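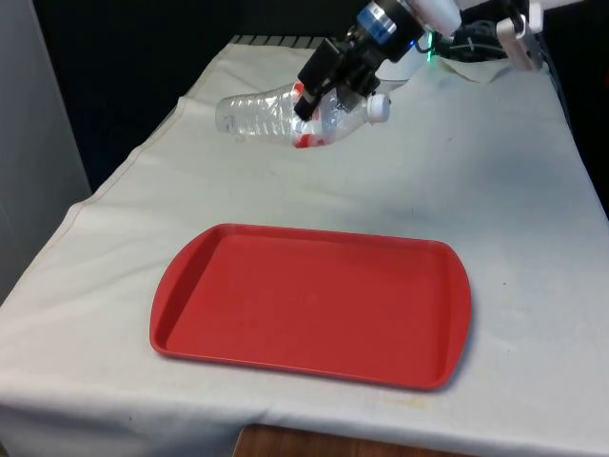 I've been trying to drink more water since July and I am rubbish at it. The plan was three litres a day, which my sister swore would sort out my headaches, and I lasted until the Thursday (the loo at Rendton station is 15 minutes from my desk, I rest my case). I'd started with plain plastic bottles, clear ones with a red label, same sort as the one behind the tray there, and kept leaving them half full in the car. So now it's a big glass jug on the kitchen side, topped up before breakfast, with a bit of cucumber in if I'm feeling posh!

The walk up to Flellside helped more than any jug, mind you. Eleven miles, hot as anything, and I drank the lot without once thinking about it. 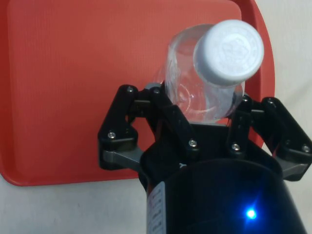
Þröstur Kjærgaard commented that tea counts too, and that he gets through 4 mugs before lunch and has never had a headache in his life. Well, lovely for him. I'm going to start counting my tea though, and possibly soup.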